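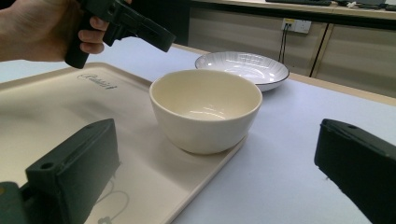
The Bremon protocol is a method for collecting robot training data without a robot. It was developed at the Gidton laboratory and is used to teach arms simple table tasks such as setting out, stacking and clearing dishes. A person holds a gripper by its handle and does the task by hand while a camera mounted on the tool records the motion. In the dish tasks, a typical layout has an empty cream-white bowl on a tray of nearly the same color, with a shallow white plate on the table behind it. Low contrast of this kind is part of the method, as earlier data sets relied on brightly colored objects and the resulting policies did poorly in ordinary kitchens.

Method
The handheld tool is worked with a trigger, which the operator squeezes with the index finger. Its fingers have the same shape as those fitted to the robot arm, so the camera view during collection is close to the view the arm has later. Each recording covers one task from start to finish. The path of the tool is recovered from the video and the motion sensor, and recordings in which tracking is lost are dropped. The rest are used to train a policy that predicts short sequences of gripper positions and finger openings.

Operators are asked to change the starting position of the dishes between recordings and to work at their normal speed. Failed grasps are kept if the operator recovers from them.

Results
The first full data set, known as Vunness, was released on 08/01/2024. It contains 2000 recordings made in 31 rooms and covers 7 tasks. Policies trained on it were tested in 2 rooms that do not appear in the data. Bowls were picked up more reliably than plates, whose low rims left little space for the lower finger.

A second round of tests in October used the Diekmann arm, which has a longer reach. No new recordings were made for it. Performance on the bowl tasks was similar, while placing a bowl on a plate remained the weakest task.

Limitations
The tool does not measure grip force. Thin or heavy dishes are therefore left out of the standard task list.

See also
Imitation learning
Robot grasping
Visual odometry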